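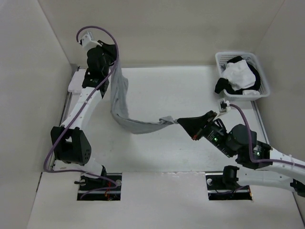
Hellgraues Tuch, an beiden Enden von Roboterarmen gehalten

Über uns

Grusari fertigt Klarstempel, Prägeschablonen und Stempelfarben für die Kartengestaltung. Abnehmer sind Fachgeschäfte für Papier und Bastelbedarf, Kursanbieter und Privatkunden, die über den Onlineshop bestellen. Entwurf, Plattenherstellung, Guss und Konfektionierung liegen in einer Hand. Papier und Umschläge kaufen wir zu.

Entstehung

Gegründet wurde der Betrieb von Jhair Arango, gelernter Flexodrucker. Die ersten Stempelplatten entstanden auf einem gebrauchten Belichter aus einer aufgelösten Etikettendruckerei. Verkauft wurden zunächst Schriftstempel für Trauer- und Danksagungskarten, weil die Nachfrage dort über das Jahr gleichmäßig ist. Florale Motive kamen später hinzu, dann die Holzmaserungen und Gewebestrukturen, mit denen der Name Grusari heute meist verbunden wird.

Die Stempelfarben wurden anfangs von Frerichs bezogen, einem Hersteller von Büro- und Signierfarben. Mit der Übernahme der dortigen Kleinmengenabfüllung wechselten auch die Rezepturbücher und der Abfülltisch zu uns. Die Bezeichnung »Frerichs« steht weiterhin auf den Nachfüllflaschen, damit Bestandskunden die Farbtöne zuordnen können.

Sortiment

Das Programm umfasst derzeit 1.237 Artikel. Es gliedert sich in 4 Produktgruppen:

Klarstempel aus Fotopolymer (Reihe Evik)
Prägeschablonen und Hintergrundplatten
Kreide- und Pigmentfarben, Nachfüllflaschen
Acrylblöcke, Unterlagen und Reinigungsmittel

Evik-Stempel werden ohne Trägerschicht geliefert und haften durch Eigenadhäsion am Acrylblock. Lässt die Haftung nach, genügt in der Regel das Abwaschen mit lauwarmem Wasser und einem Tropfen Spülmittel. Lösemittelhaltige Reiniger sind für Fotopolymer nicht geeignet; sie führen zu Quellung und mit der Zeit zu Rissen an feinen Stegen. Eine leichte Vergilbung bei Tageslicht ist materialbedingt und beeinträchtigt den Abdruck nicht.

Die Kreidefarben trocknen matt auf und lassen sich im feuchten Zustand mit dem Wassertankpinsel verziehen. Auf gestrichenen Papieren verlängert sich die Trockenzeit deutlich. Für Embossingpulver empfehlen wir die Pigmentfarben, deren offene Zeit länger ist. Farbkarten auf Naturpapier und auf Aquarellkarton liegen jeder Händlererstausstattung bei.

Entwurf

Die Motive werden von Hand gezeichnet, gescannt und als Vektordaten nachgebaut. Dabei wird die Mindeststrichstärke geprüft. Linien, die im Guss nicht stehen bleiben würden, werden verstärkt oder entfallen. Bei Schriften gleichen wir zusätzlich die Punzen an, weil kleine Innenräume bei saugenden Papieren zulaufen. Jedes Motiv wird vor der Freigabe auf drei Papiersorten abgestempelt. Die Probeabdrucke werden mit Plattennummer abgelegt und stehen bei Reklamationen als Vergleich zur Verfügung.

Neuheiten erscheinen in 2 Kollektionen pro Jahr. Die Frühjahrskollektion wird im Februar an den Handel ausgeliefert und enthält die Motive für Konfirmation, Kommunion, Muttertag und Vatertag. Die Herbstkollektion deckt Weihnachten, Neujahr und Trauer ab. Geburtstagsmotive sind in beiden enthalten. Bei Karten für Männer wird häufig nach sachlichen Vorlagen gefragt; hierfür führen wir Werkzeug, Angelzubehör, Fahrradteile, technische Raster und die genannten Holzmaserungen.

Fertigung

Gegossen wird in Kleinserien. Das flüssige Polymer wird zwischen Film und Trägerglas eingebracht, von beiden Seiten belichtet, ausgewaschen und nachgehärtet. Anschließend werden die Platten beschnitten und einzeln auf Blasen kontrolliert. Blasen im Sockel sind zulässig, Blasen in der Druckfläche führen zum Ausschuss. Verschnitt und Fehlgüsse werden gesammelt und als ausgehärtetes Material entsorgt.

Prägeschablonen entstehen auf Anlagen von Skellico. Die Plattenstärke ist auf die gängigen Handprägemaschinen abgestimmt. Welche Zwischenlagen für welches Gerät benötigt werden, ist auf der Rückseite der Verpackung angegeben. Für ältere Geräte mit abweichendem Walzenabstand halten wir eine Tabelle bereit, die auf Anfrage verschickt wird.

Verpackung

Stempelsets werden auf bedruckter Folie in einer wiederverschließbaren Hülle geliefert. Auf der Folie sind die Motive in Originalgröße abgebildet, sodass die Stempel nach Gebrauch an ihren Platz zurückgelegt werden können. Auf Kunststoffboxen wurde bei den Sets verzichtet. Die Hüllen passen in handelsübliche Sammelordner.

Handel und Kurse

Grusari wird von 106 Fachgeschäften geführt. Händler erhalten Musterabdrucke, Farbkarten und auf Wunsch fertige Beispielkarten für die Auslage. Die Beispielkarten bleiben Eigentum von Grusari und gehen nach Saisonende zurück. Kursleiterinnen und Kursleiter können Stempelsets in Klassenstärke ausleihen; berechnet werden Versand und fehlende Teile.

Nutzungsrechte

Mit unseren Stempeln handgefertigte Karten dürfen in kleiner Stückzahl verkauft werden. Eine gesonderte Genehmigung ist dafür nicht erforderlich. Nicht gestattet sind das Scannen der Abdrucke zur digitalen Weitergabe, der maschinelle Nachdruck und die Herstellung eigener Stempel nach unseren Motiven. Anfragen zu Sonderanfertigungen, etwa Firmenzeichen oder Adressstempel, richten Sie bitte mit einer Vektordatei an den Entwurf.

Ersatz und Reklamation

Einzelne Stempel aus einem Set können nachbestellt werden, solange die Platte im Bestand ist. Bitte geben Sie die Plattennummer an, sie steht unten links auf der Folie. Bei Abdruckfehlern senden Sie uns einen Probeabdruck auf unbeschichtetem weißem Papier mit.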